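The Return Pile

June is when I pay for everything I bought in April. I mean this in the emotional sense. The credit card was paid in May, with some complaining on both sides.

Regular readers will know that this newsletter has a soft spot for the online clothing order, that small lottery in which you send away money and a guess about your own shoulders. Several of you wrote in after the last issue to ask how I handle returns. The short answer is that I handle them badly. The long answer takes up the rest of this item, so go and get a drink.

My house has a chair. Yours does too. It was bought as a place to sit and put on shoes, and it has been holding parcels ever since. Things go on the chair when I have decided to send them back, and they stay there until the return window has closed, at which point they are promoted to the closet and become mine forever. I own a raincoat this way. It has a hood the size of a mailbox and I have grown to respect it.

This spring I decided to reform. I took everything off the chair, read every return policy from top to bottom, and learned a number of things I could have gone on not knowing.

Zasaso, where I buy most of my basics, gives you a fair stretch of time but counts it from the day the order ships. My last order spent so long in transit that I think it had a better spring than I did. By the time it reached my door, the window was open about as far as the one in my bathroom, which was painted shut before I moved in.

Bondix is friendlier. You get a prepaid label, right there in the box, and you would have to be a fool to lose it. I lost it. The replacement label comes by email, and to get it you enter your order number, which is printed on the packing slip, which I had used to write down a recipe for lentils. The lentils were fine.

Then there is Lacerda, whose policy runs to 2742 words. I know because I pasted it into a word counter during a call I was meant to be listening to. Most of those words concern swimwear. A good many concern the definition of "unworn," which in the view of Lacerda does not include standing in front of a mirror for a whole evening, asking everyone who walks past whether it pulls across the back. I would like to see them prove it.

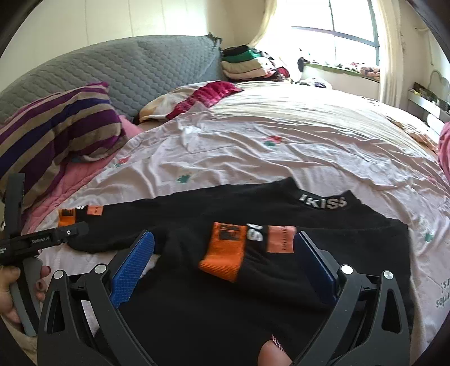 Orange cuffs, pink sheet.

So I have made some rules for myself, and I pass them along with the warning that I have been following them for less time than it takes to break in a pair of boots.

Open the parcel the day it comes. I used to leave mine sealed for a while, on the theory that an unopened box can't disappoint you. It can, however, expire.

Lay the thing out flat before you try it on. The bed is good for this, the floor is better if you have the sort of floor you'd admit to. Look at the seams, the cuffs, the place under the arm where cheap stitching likes to give up early. Compare the length with something you already own and wear. This takes two minutes and has spared me a lot of hopping about half-dressed, trying to be fair to a pair of pants.

Keep the tags on until you have worn it around the house for the length of one meal. Choose a plain meal. I can't stress this enough, and I say so as the owner of a cream sweater that met a beet.

Decide that night. If you find yourself saying "it might be good for travel," send it back. I have a whole drawer of clothes that might be good for travel, and when I travel I take the same gray shirt I always take.

And get the box out of the house. Put it by the front door, in the way, where you will have to step over it. The parcel counter near me closes at 6, which for years I treated as a rumor. I now know it to be a fact, having stood on the wrong side of the glass with a box under my arm while the clerk turned the sign around and gave me a small wave.

There is an argument for simply buying less, and two readers made it to me in very firm emails. I take the point. I have also seen what happens when I go to an actual store, under that lighting, with music playing and a curtain that doesn't quite meet the wall. I come out with socks. I have so many socks.

A better idea came from a reader who swaps with her sister. Whatever doesn't fit one of them goes to the other, and only the true orphans get mailed back. I don't have a sister, and my brother is built like a ladder, but I like the system very much and would welcome applications.

One more item of business. Heko has started charging for returns, a flat fee taken out of your refund, and the inbox has been lively on the subject. I find I can't get properly angry. A fee does make you think before ordering the same jacket in both sizes, and I am a person who needs some help with the thinking part. My one complaint is the email they send to tell you about it, which opens with a party hat. If you're going to take my money, please do it with a straight face.

As of this writing the chair is empty. I sat on it this morning to put on my shoes, and it turns out to be quite uncomfortable, with a bar across the back that gets you right below the shoulder blade. I've looked up whether I can return it. I bought it six years ago, from a shop that is now a dentist.

Next month: the hem. Specifically, whether iron-on tape counts as sewing, a question that has already ended one friendship around here. Send me your views, your bad photos and your worst sizing stories at the usual address. The mailing list passed 3000 readers last week, so if your reply from me is slow, blame all the others.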